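4.2 Shared sweets and the claim of longer meetings

The idea that a bowl of candy keeps people at the table is repeated in most guides to office hospitality, and we doubt it. The guides rarely say how the sweets were served, how many were put out, or who was in the room. The best-known internal report in our sample, from Kenatia, credits candy with "warmer" meetings but gives no measure of warmth and no meetings without candy to set beside them.

We therefore looked at the plain facts of serving first. At the Rurlow site, 27 meetings of 60 minutes each were held in the same conference room. Wrapped candies were put out before the start, and what was left in the dishes was tallied at the end. The stock for the whole period was 400 pieces. Figure 3 shows the dishes being filled.

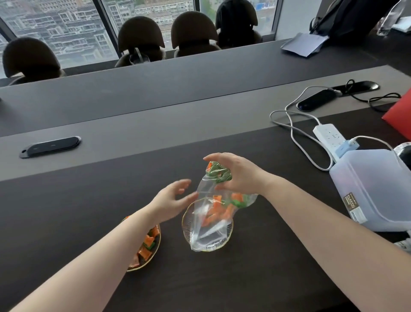

Figure 3. Filling the glass dishes with wrapped candies, Rurlow conference room.

Placement is the first weak point in the earlier work. A dish at one end of a long table serves the people at that end, and a low count of wrappers may tell us only that the others did not care to reach. Lindqvist treats the table as a single point, as if every seat were equally close. The table in Figure 3 is long, and its surface is shared with a power strip, cables and a large plastic container, so a dish may end up wherever there is space for it. Two dishes, as used here, ease the problem but do not remove it.

The second weak point is the wrapper. Individually wrapped pieces are easy to count, which may be why studies favor them, but they can also be pocketed. A piece missing from the dish is a piece taken, and we see no ground for calling it a piece eaten. Of our 400 candies, 200 were gone by the last meeting. Plestuteo would read this as proof of a welcome custom. We read it as 200 candies gone, over a period in which no meeting ran past its booked hour.

Whether people talked more freely is a separate question, and the dish tally cannot answer it. Section 4.3 turns to the seating records.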